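Serpil Sezer starts talking about timestamps before the coffee has even landed on the table. "Everyone wants to hear about the policy network," she says, "and I love the network! But come and look at the clock code first, because that's where I spent my whole winter."

Sezer leads software at Munlow, a small team that trains manipulation policies from demonstrations people record with hand-held grippers. Her part is everything between the raw recording and the training run: pose tracking, syncing the left and right hands, throwing out bad takes, and a replay viewer called Plundix that she is clearly very fond of.

Plundix began as a script for one person. She wanted to scrub through a two-handed take and see finger width, wrist pose and video on the same line. "I'd been opening three windows and squinting," she says. "Then Kalkidan walked past, asked for a copy, and by the next morning he'd found a bug in the left-hand stream that we'd been training on for ages."

The bug was a lag of 20 milliseconds between one gripper and the other. For a slow pick it hardly matters. For a handover, where one hand lets go as the other closes, it teaches the model that objects float for a moment. Sezer laughs about it now, and she's quick to pull up the plots from before and after the fix.
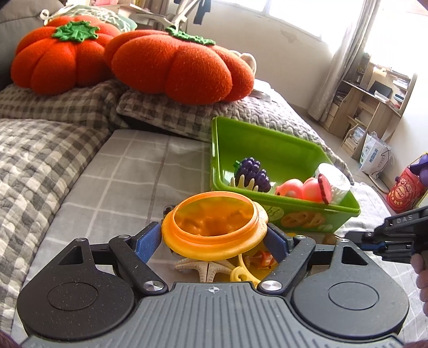 Liya Kumsa
Staff writer, software and perception

What gets her most excited at the moment is perception in ordinary rooms. Lab benches make tracking look easy, she says, and a bedroom is a much better teacher. "Give me a checked blanket and a window with a sheer curtain. Repeating patterns, bright light from behind, soft things everywhere. If your visual odometry gets through that, you've got something."

Translucent plastic is another favourite. An orange lid held in blue fingers can confuse a depth estimate badly, so the team dropped depth as an input for the grasp stage and let the policy work from colour video and finger width. Sezer was sceptical. "I argued against it for a week. Chunhua ran it anyway, and I've never been so happy to lose an argument."

Chunhua Zou, who writes the planner, joins us partway through and sketches on the back of a parking receipt. The policy proposes a short stretch of motion, the planner checks it against both arms' limits, and anything that would bring the wrists together gets bent away early. It does this at about 500 hertz. "The old version stopped dead and waited," says Zou. "Safe, but painful to watch."

Their latest evaluation suite has 104 tasks, most of them tidying jobs with toys, lids and trays. Sezer won't quote a success rate until the scoring code has been reviewed, and she's just as keen on the failures. Plundix now groups them by the moment things went wrong, and she can happily lose an afternoon in there.

"You see the same little wobble in a whole cluster of takes," she says, "and you think, oh, that's a filter setting, I can fix that before tea."

The viewer's next release will add side-by-side replay, so that a human take and a robot attempt can run on one timeline. She has a rough build going on her laptop already and turns it around to show me, then notices a label in the wrong colour and starts typing.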